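Last updated: October

Two-armed kitchen helper from Claltard shared workshop to meet the public on Saturday

A pair of workshop members in Claltard will show their home-built kitchen robot to visitors this Saturday, after 151 evenings of work and more arguments about cable ties than either cares to put in writing.

The robot, named Minine, has two arms, two five-fingered hands and no opinions, which its builders list among its better features. Arvid Forsberg did the wiring and the code. Holger Lindqvist did the wrists, then did them again.

"We set out to build something that would lay the table," said Forsberg. "We are now at the stage of one plate and one vegetable. The plate is plastic. We learned that early."

Minine is built at the Nautiyal Workshop, a shared space with 35 members and a single decent bench vice. The hands are the third set. The first could close but preferred not to open, and the second shed a thumb into a pan of soup. Lindqvist keeps the thumb on a shelf.

The present job is to pick up a piece of veg, hold it without bruising it and put it on a plate. Cabbage was chosen for being round, cheap and hard to offend. The pair have bought more than 111 of them, and Lindqvist's family has asked for the project to move on to something else — cake has been mentioned.

"It is slower than doing it yourself," said Lindqvist. "So am I, most mornings."

Visitors can watch from 11 in the morning, ask questions and try the hand controls. Plans for the wrist will be free to copy. Entry costs nothing, and coleslaw will be served.

Press contact: Holger Lindqvist, Nautiyal Workshop, Flimavico Yard, Claltard. Please ring after tea.

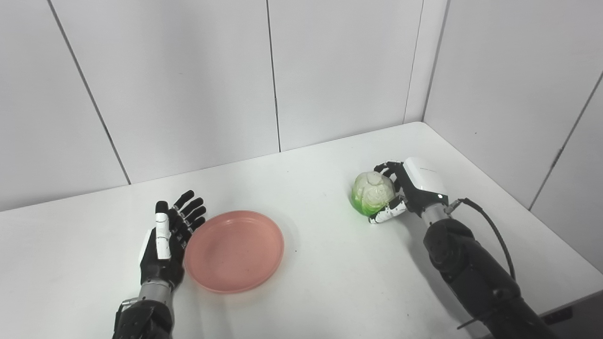 Minine at the table with a pink plate and a small cabbage in its right hand.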